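Desk mats, worth it or not?

Home Office forum > Desks and Accessories

skikeck_refugee
Original poster
I've been looking at one of the big desk mats for a couple of weeks and I can't tell if I'm being sold something. Every "desk setup" page says you need one. None of them say what for. I have a plain white desk, I type for a living, and the desk has survived four years with nothing on it except a coffee ring that came off with dish soap.

The one everybody links to is the Clorkisport. The listing says it "restores focus." It's a mat. Has anyone here noticed a difference they'd bet money on, and I mean after the first week when everything new feels good?

paperweight795
Regular
No. Bought one, used it for a winter, and it's now under the shoes by the back door where it does a good job.

mornington_k
Member
I'd push back on that. My forearms used to get cold on the bare desk every morning and now they don't. That's a real difference. Also the mouse works anywhere I put it, so I quit bumping the edge of a little pad all day. I don't care about focus or any of that.

paperweight795
Regular
So wear sleeves.

mornington_k
Member
I do wear sleeves. I live in Minnesota.

skikeck_refugee
Original poster
Okay, cold arms I can believe. What about the size? The large one looks like it would take up most of the desk and I write on paper a fair amount. Does a pen go through the page on these things?
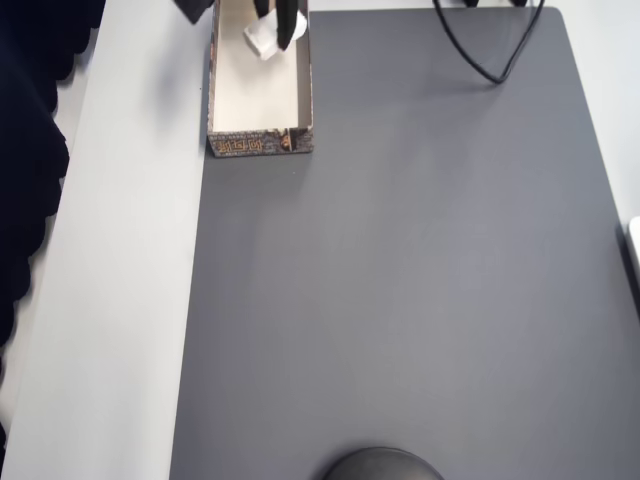 Idalina Antunes
Moderator, Desks and Accessories
Sunday, November 26, 2023

Dark gray on a pale top. It covers a lot. I moved this thread over from General since we get the same question every few months and the old one was mostly people shouting about leather.

On the pen question, it depends on how soft the mat is. With a thick foam one, a ballpoint will dent right through a single sheet. With a thin dense one you'll be fine. Put a clipboard or a few extra sheets underneath if you're not sure. I wouldn't buy a large mat for writing. I'd buy it if the desk surface itself bothers you – too shiny, too cold, too loud – and if it doesn't, keep your money.

I also don't believe the "waterproof" claims until I've seen the stitching at the edge. Water that lands in the middle will bead up on plenty of them. Water that gets to the edge goes underneath and sits there, and on a cheap white desk that's how you get a swollen spot you never had before.

paperweight795
Regular
Thank you. The swollen spot is what I was going to bring up. A mat hides the damage until you lift it.

tallboy_dan
Member
Disagree with the moderator on writing. I've written on a thin Fuvley mat every day since March and it's nicer than the bare desk. The pen doesn't skate. Mine is a thin one though, so maybe we're saying the same thing.

Where I do agree is the marketing. They had a quote on the box from an Alistair Skinner, "workspace specialist," saying a mat can make you up to 2 times more productive. Twice as productive at what? Compared to who? I wrote and asked and got back a coupon.

mornington_k
Member
Was it a good coupon

tallboy_dan
Member
It was for another mat.

contreras_st
New member
Can I ask about the smell? I opened a rubber one from the discount store on Contreras and had to put it in the garage. The reviews all said it fades in a day or so. It did not.

Idalina Antunes
Moderator, Desks and Accessories
Wash it with dish soap and warm water, rinse well, hang it over something and leave it alone for a week. If it still smells after that, send it back. I'm suspicious of any review that says "fades in a day," as a lot of those get written the day the package arrives.

mornington_k
Member
Mine smelled for two weeks, for what it's worth. Then it quit. I'd still buy it again.

skikeck_refugee
Original poster
So far I have: warm arms, mouse goes anywhere, may smell, may hide water damage, writing depends on who you ask. Nobody has claimed focus.

I think I'm going to try an old felt tablecloth folded over for a while and see if I miss the bare desk. If the arms thing is real I should feel it with that too.

paperweight795
Regular
Felt will drive your mouse crazy.

tallboy_dan
Member
Depends on the felt. My mother's card table had felt on it and a mouse ran fine.

paperweight795
Regular
Your mother had a mouse on a card table?

tallboy_dan
Member
She did her taxes there.

skikeck_refugee
Original poster
Tablecloth is on. Mouse works about as well as before, maybe a little slow. It slides around when I lean on it, so I'm going to try some shelf liner underneath. Will post again once I've had it there long enough to get sick of it.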